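Pratis release inspection: perception and planning stack, kitchen counter task
Round 2, May. Reviewed Wednesday, from 9:30.
Status key: OK / OK with comment / OPEN

Section A. Build and configuration

A1. Planner build matches the tag in the release sheet. OK
A2. Joint limits loaded from the shared file, no local override. OK with comment
Comment: an old override file was still in the Drestero launch folder. It was not being read. Removed, and the launch script now stops if it finds one.
A3. Random seed written to the log at the start of every episode. OK
A4. Simulation step and control step agree. OK
Comment: both at 2 ms. The logger was writing every tenth step and calling it every step. Label corrected.

Section B. Perception

B1. Object poses from the estimator compared with simulator ground truth. OK with comment 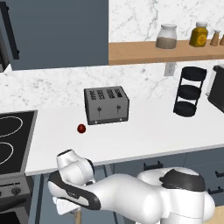

Pose error is checked per object class, and the pass mark applies to the worst class. The estimator does well on large boxy things such as the four-slot toaster. Small round objects are harder, and the dark red ball on the counter beside it gave us most of the rejected estimates. Its position is usable. Its orientation means nothing and should be left out of the score. Change the config before round 3.

B2. Thin structure kept in the collision map after downsampling. OPEN
Comment: the wire uprights of the three-tier stand drop out at the coarse voxel setting. The trays stay in, so the planner sees floating disks and will try to route between them. Use the fine setting until Dranus merges the line-preserving filter.
B3. Robot links masked out of the depth input. OK
B4. Estimator reports a missing object as missing, with no stale pose returned. OK
Comment: timeout is 500 ms. Leave it there.

Section C. Planning

C1. Batch of 2,000 planning queries completes with no crash. OK with comment
Comment: 46 queries returned no path. Most had a goal pose under the wall shelf with the wrist turned the wrong way. Those are bad goals and the planner was right to refuse them.

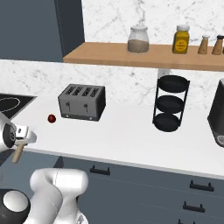 The rest were timeouts and need a second look. Rerun them with the longer budget and attach the logs to this sheet. If they still fail, raise a ticket against the Pisharody sampler and leave the cost terms alone.

C2. Countertop padding applied to all links, including the elbow. OK with comment
Comment: padding was set for the gripper and forearm only. Fixed in the config, retested, passed.
C3. Replanning when the target moves during approach. OPEN
Comment: works when the target moves away from the arm. When it moves toward the arm, the old trajectory runs for roughly one more cycle. Do not sign off.

Section D. Control and stop behavior

D1. Velocity and torque limits enforced in the controller as well as the planner. OK
D2. Stop command brings all joints to rest inside the limit. OK
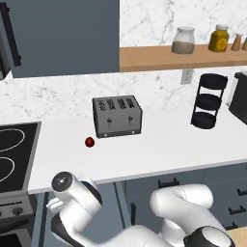
D3. Controller holds position when the planner process is killed. OK
D4. Restart after a stop needs an operator command. OK with comment
Comment: the web panel sends the command on page reload. Disable this before anyone runs the panel against hardware.

Open items carried to round 3: B2, C3. The config change in B1 and the panel change in D4 must be in the build before the round starts.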